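Fórum Notia – Organização de espaços de trabalho
Tópico: Tampos claros com orla de madeira – regras de utilização da mesa comum

gestao_murin
Exmos. membros,
Na sala comum do edifício Murín dispomos de mesas de tampo claro, adquiridas em agosto. Solicita-se parecer sobre a permanência de cestos de arame nos tampos fora do horário de utilização. A proposta em apreço prevê a sua recolha às 18h00.

arquivo_sul
Manifesto-me contra a recolha diária. No nosso serviço temos 34 postos e os cestos permanecem na mesa, encostados a um canto. A deslocação constante risca mais o tampo do que a permanência.

t_noguchi
Discordo respeitosamente do membro anterior. Um cesto com base plana retém pó por baixo e deixa marca ao fim de alguns meses. Na Dokamden verificámos o problema em mais de 23 mesas. A limpeza deve abranger toda a superfície, incluindo a orla.
Com os melhores cumprimentos,
Tsutomu Noguchi

arquivo_sul
Agradeço o esclarecimento. As mesas da Dokamden têm orla de madeira ou o tampo é inteiriço? A questão é relevante para o produto a aplicar.

gestao_murin
No nosso caso, a orla é de madeira clara, com o canto arredondado, e o cesto é branco, de arame, com base lisa.

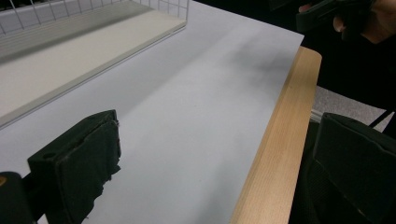
O regulamento em vigor admite apenas pano húmido no tampo e pano seco na madeira. Pretendemos manter esta disposição e acrescentar um ponto relativo aos cestos – com recolha ou sem ela.

t_noguchi
A distinção parece-me correta. Sugiro feltro adesivo sob a base, o que responde em parte à objeção quanto aos riscos.

wevlow_adm
Na Wevlow o feltro descolou ao fim de 2 semanas. Optámos por levantar os cestos apenas no dia da limpeza geral.

arquivo_sul
Subscrevo a solução da Wevlow. Mantenho a oposição à recolha diária.

gestao_murin
Registadas as posições. O texto revisto será publicado neste tópico até ao final do mês.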